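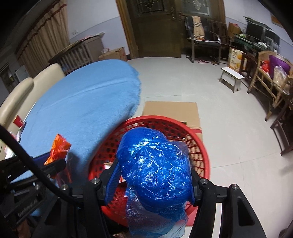
Entretien du linge de maison : détartrage, dosage, séchage

Dureté de l'eau et dosage

La dose de lessive indiquée sur l'emballage correspond en général à une eau moyennement dure et à un tambour rempli normalement. En eau douce, prendre la dose basse. Un excès de produit se dépose dans les fibres, retient les salissures et raidit les serviettes au séchage. Les bandelettes vendues en droguerie donnent la dureté en une minute.

Pour les serviettes déjà raides, lancer un cycle à 60 °C sans lessive ni assouplissant, puis un rinçage supplémentaire. Si de la mousse apparaît encore derrière le hublot, recommencer. L'assouplissant est à proscrire sur l'éponge : il enrobe la boucle de coton et réduit l'absorption.

Détartrage du lave-linge

Acide citrique en poudre, 10 cuillerées à soupe rases dans le tambour vide, cycle coton à 60 °C. Ne jamais associer l'acide citrique à l'eau de Javel — le mélange dégage du chlore. Vérifier au préalable que la notice de l'appareil autorise ce traitement. Essuyer ensuite le joint du hublot, pli inférieur compris.

Le filtre de vidange se nettoie à part, appareil débranché. Prévoir un plat bas et une serpillière, car il peut s'écouler jusqu'à 4 litres d'eau. Sur le Baleo 875, la trappe s'ouvre avec une pièce de monnaie et le bouchon se dévisse dans le sens inverse des aiguilles d'une montre.

Séchage en intérieur

Laisser la largeur d'une main entre deux pièces étendues. Placer l'étendoir loin des murs froids et ouvrir la fenêtre en grand deux fois par jour, dix minutes. Secouer les serviettes avant de les étendre, puis une seconde fois une fois sèches, pour redresser les boucles.

Rangement

Ne ranger que du linge parfaitement sec. Les draps se plient par parure, taie à l'extérieur. Les sachets de lavande perdent leur odeur en une saison ; les presser entre les doigts la ravive un peu.

Remarque d'une lectrice, Chanida Ratanaporn : sur une éponge très entartrée, un trempage d'une nuit en eau tiède avant le cycle à vide évite souvent le second passage. À essorer à 800 tours maximum.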